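Preguntas frecuentes sobre ropa de segunda mano, arreglos y otras promesas

Última revisión: 14 de octubre de 2023

Recibimos muchas consultas sobre la compra de prendas usadas, casi siempre de gente que ha leído que es más barato, más ecológico y mejor en todo. A veces lo es. Las respuestas las redacta Larysa Holovko y las repasa Miroslava Šimek, que lleva el taller de arreglos y suele tachar la mitad.

¿De verdad se ahorra comprando de segunda mano?

Depende de lo que hubiera comprado usted de todas formas. Si necesitaba un abrigo y lo encuentra usado a mitad de precio, sí. Si sale de la tienda con cuatro jerséis que no pensaba comprar, ha gastado dinero y ha llenado un cajón. Desconfíe de las cuentas que comparan el precio usado con el «precio original», sobre todo cuando el precio original no aparece en ninguna etiqueta.

¿Qué significa «vintage»?

En la mayoría de los anuncios, que el vendedor quiere cobrar más. Hay quien reserva la palabra para prendas con más de veinte años, pero ningún portal lo comprueba. Pregunte la década y pida una foto de la etiqueta interior. Si le contestan «es de mi abuela», vuelva a pedir la foto.

¿Cómo sé si un jersey de punto es de lana?

Por la etiqueta de composición, cuando la conserva. El tacto engaña: hay acrílicos muy suaves y lanas buenas que pican. Circula por ahí la prueba de quemar una hebra, y no la recomendamos en casa ni, desde luego, en la tienda. Si falta la etiqueta, pague como si fuera acrílico.

¿Las bolitas indican mala calidad?

No necesariamente. El cachemir hace bolitas y el poliéster también. Mire dónde están. En las axilas y los costados son desgaste normal y se quitan con una maquinilla. Si cubren toda la espalda, el hilo está flojo y volverán a salir en pocos lavados. 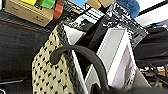

Otra cosa son los agujeros pequeños y redondos, que muchos anuncios llaman «detalles de uso». Suelen ser de polilla. Un agujero se zurce, pero si hay varios repartidos conviene dejar la prenda donde está o, como mínimo, meterla en una bolsa cerrada antes de acercarla al armario. En mayo arreglamos una chaqueta que había costado 17 euros. El zurcido salió más caro que la chaqueta y la clienta lo sabía antes de empezar, porque se lo dijimos dos veces.

¿Merece la pena arreglar una prenda barata?

Económicamente, rara vez. Cambiar una cremallera lleva el mismo trabajo en un abrigo de 220 euros que en uno de rebajas. Si le tiene cariño, adelante, pero no nos pida que le digamos que es una inversión.

¿Son fiables las plataformas de venta por internet?

Nos preguntan sobre todo por Grirell y por Odley. Hemos comprado en las dos y con ambas hemos tenido que devolver algo. Odley contesta antes; Grirell explica mejor los gastos de envío. Lo de «artículo verificado» significa, según sus propias condiciones, que alguien ha mirado las fotos. Las fotos las hace el vendedor.

¿Y los lotes al peso?

Usmont vende fardos cerrados con la promesa de que siempre hay alguna pieza de marca. Puede ser. También hay camisetas de carreras populares y sábanas bajeras sin goma. Para quien revende y tiene sitio, quizá compense. Para vestirse, no le vemos el sentido.

¿Hay que lavarlo todo antes de estrenarlo?

Sí, aunque le aseguren que viene lavado. El punto, en frío, sin suavizante y secado en horizontal. El olor a armario cerrado se va aireando la prenda un par de días. El de tabaco puede tardar semanas, y los sprays que prometen eliminarlo lo único que hacen es añadir otro.

¿Compran ustedes ropa?

No. Hacemos arreglos y contestamos preguntas. Si quiere donar, llame antes a Melnychuk y pregunte qué aceptan, que cambia según la temporada. Dejar bolsas en nuestra puerta no cuenta como donación.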